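Sponsors on the back of the jersey

Our curling league got an email in August from a company called Gekwood, which makes a sports drink I have never seen anyone drink. They wanted to be our "hydration partner". The offer was $2,000 for the season, plus product, in return for the back of every jersey and what they called a social content package.

I've played in this league for 11 years and I'm not against money. Ice isn't cheap. But I read the package twice and I still don't know who it's meant for. We'd owe them three posts a week. The league account has 42 followers, and most of them are in the league or married to someone who is.

Brayden Caron thinks I'm being a crank. His argument is that every sport is doing this now, and that if the pros can put a betting app on a helmet we can put a drink on a sweater. Fair enough, but the pros have viewers. We have Normand Gauthier's brother-in-law on Saturday nights, eating fries behind the glass.

What the reach numbers mean

Gekwood's pitch deck promised "amplified reach through the Nelero network". I wrote back and asked what that was. The reply said Nelero is a platform for connecting grassroots athletes with audiences. I asked how many people in our town use it and got a link to a video with a lot of drone shots in it.

Josée Fehr used to sell ads for a radio station, and she told me reach usually means the number of times a thing could have been seen by somebody. By that measure my garage door has terrific reach. 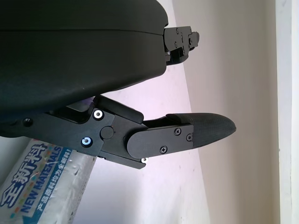
What I'd rather see

The bakery paid for our bonspiel lunch last winter and asked for a sign by the coffee urn. People went and bought bread. I know this because I was one of them – the rye is very good – and so was Raquel Teixeira, who drove in from out of town.

The league votes on Gekwood next month. I expect it'll pass, and I'll wear the jersey. I've asked that the posts be cut to one a week and that somebody other than me has to write them.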